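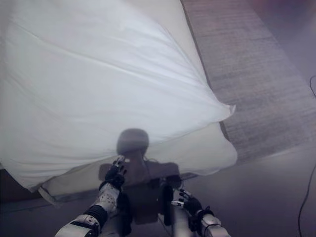

Trurton Flat Sheet in Washed Cotton Percale

If you've ever slept in a really good guest house and spent the next morning turning the bedding over to look for a label, you'll know why we wanted to stock this one. The Trurton is a plain flat sheet in crisp cotton percale, washed once at the mill so it's already soft when you open the packet. It's light, it's cool, and it gets better every time it goes through the machine!

Percale is a simple one-over, one-under weave. It has a matt finish and a slightly papery feel, a bit like a well-ironed shirt, and it lets plenty of air through. Sateen is silkier and heavier and some people love it (we sell that too, under the Naltine name), but if you're the sort who sticks a foot out of the covers at three in the morning, percale is the one to go for.

Sizes
Single: 180 x 275 cm
Double: 230 x 275 cm
King: 275 x 275 cm
Super king: 305 x 280 cm

All four sizes are cut generously, so there's enough to tuck in well at the foot of a deep mattress. If you use a thick topper as well, go up a size. Leonora Dagdag on our customer desk has a king sheet on her own double bed and swears by it, mostly for the extra length at the top, which she folds back over the blanket.

Colours
White, Chalk, Pebble and a lovely washed-out blue called Harbour, which came back in December after a long gap. White and Chalk look much the same on a screen. In daylight Chalk is the warmer of the two, and it sits better with cream walls. We can post you a swatch of each if you're torn.

Washing and drying
Wash before first use, at 40 degrees, with like colours. Go easy on the detergent and skip the fabric softener altogether, as it leaves a coating on the cotton and you lose that fresh, dry feel. Oxygen bleach is fine on the white. Please don't use chlorine bleach on any of them.

Expect up to 4% shrinkage over the first few washes. We've allowed for it in the sizes above.

Line drying is best if you've got the space. Give the sheet a good shake while it's damp, fold it edge to edge over the line and most of the creases will drop out on their own. Percale does crease, and we rather like it that way, but if you want it smooth then iron it damp on a hot setting.

Hospital corners
Quite a few of you have asked about these. Lay the sheet with an equal drop on both sides and tuck the foot end right under. Pick up the side edge some 40 cm from the foot, lift it on to the top of the bed so it makes a triangle, tuck in whatever is left hanging, then bring the triangle down and tuck that in as well. It takes a couple of goes. After that you'll be doing it half asleep.

Does it match the rest of the range?
Yes, the Trurton pillowcases and duvet covers are made from the same cloth. The Onero fitted sheet is a slightly heavier percale, and the whites go together very nicely. The Pebble shades are a little different, so we'd keep those apart.

From our customers
"Bought one to try and went back for 2 more. So cool in summer, and still comfy in winter with a wool blanket on top." Bit-na Min

"Lovely cloth. A bit stiff for the first week, then gorgeous. I'd like a darker colour please!" Erlinda Macaraeg

Delivery and returns
Sheets go out in a cotton bag that's handy for storing the spare set. Unwashed sheets can come back within 12 weeks for a refund or a swap. Swatches are free, up to four per order.

Page last updated April 18, 2022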